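4. Setting up your Jelus countertop dishwasher for the first time

I put this off for a whole weekend and then it took me less time than lunch, so don't be scared of it!

1. Pick a spot close to the kitchen faucet. The hoses are short, and you can't stretch them (I tried).

2. Screw the faucet adapter on by hand. If it drips, back it off and check that the rubber washer is sitting flat.

3. Push the gray drain hose onto the lower outlet until it clicks, then hang the other end over the sink.

CAUTION: Keep the end of the drain hose above the water line in your sink. Mine slipped under once and I had suds all over the floor.

4. Pour 200 ml of rinse aid into the side tank and close the cap.

5. Run the Quick program with nothing inside. You'll hear some gurgling, and that's fine.

Note: error 17 means the faucet is still closed. I see that one a lot, always my own fault.

4.1 Your first real load

Start small, with a plate and a cup or so, before you trust it with a full dinner.

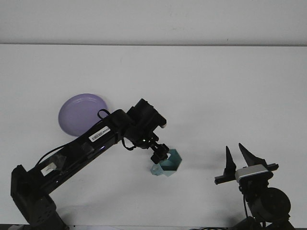

By Maribeth Dizon | October 27, 2026

Plates go in the back slots facing the spray arm, and cups go upside down on the top rack. Give the arm a spin with your finger, and if it bumps into anything, move that piece over a slot. Then close the door and press Start.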